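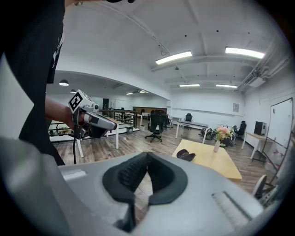
Wie weit ist das Wörterbuchprojekt? Die Buchstaben A bis K sind durchgesehen, L bis R liegt als Rohfassung vor, der Rest kommt nach dem Sommer.

Zwischenbericht Mundartwörterbuch Brusum, Stand Juni
An: Bernadette Brunet, Förderstelle Iltness
Von: Edeltraud Ruppert

Liebe Frau Brunet,

kurz und in Stichpunkten, die lange Fassung kommt mit der Abrechnung.

Belege: Kartei jetzt bei etwa 2000 Zetteln, davon 200 noch ohne Ortsangabe. Die stammen fast alle aus dem Nachlass Mirzaei, da steht oft nur "Oberdorf" drauf, und Oberdorf gibt es im Gebiet zweimal. Vasilică Zamfir gleicht sie mit den alten Flurkarten ab. Mühsam, geht aber voran.

Aufnahmen: vier Gespräche mit älteren Sprecherinnen geführt, zwei davon schon verschriftlicht. Beim letzten viel Neues zum Wortfeld Heuernte, darunter drei Wörter für den Rechen, die wir bisher überhaupt nicht hatten. Nachfragetermin am Donnerstag, danach wissen wir hoffentlich, ob "Strähl" wirklich auch für das Gerät gilt oder nur für den Kamm.

Lautschrift: Umstellung auf die vereinfachte Schreibung ist beschlossen. Baptiste Fleury hat die Regeln auf zwei Seiten zusammengefasst, hängt an. Offen ist noch das lange offene ä - wir schreiben vorläufig "ää", schön ist das nicht. Altbestand A bis D muss deshalb nochmal druchgesehen werden. War so nicht geplant, kostet uns den halben Juli.

Datenbank: Didico läuft. Suche nach Nebenformen geht, Export für den Satz noch nicht sauber, Fußnoten verrutschen. Sandrine Gaillard ist dran.

Geld: Sachmittel im Rahmen. Bei den Fahrtkosten liegen wir drüber, weil zwei Sprecherinnen inzwischen weiter weg wohnen. Würde das gern aus dem Posten Kopien umbuchen, der ist kaum angerührt. Bitte kurze Rückmeldung ob das so geht, eine Mail reicht mir.

Druck: Probebogen mit den Artikeln zu B erst nach der Korrektur. Zweispaltig, wie besprochen. Die Karte vorne im Band fehlt noch, Angebot vom Zeichner ist angefragt

Nächste Schritte: Altbestand angleichen, L bis R gegenlesen, fehlende Ortsangaben klären. Für S brauchen wir länger als gedacht, allein "Stube" mit allen Zusammensetzungen füllt einen ganzen Kasten.

Gruß
E. Ruppert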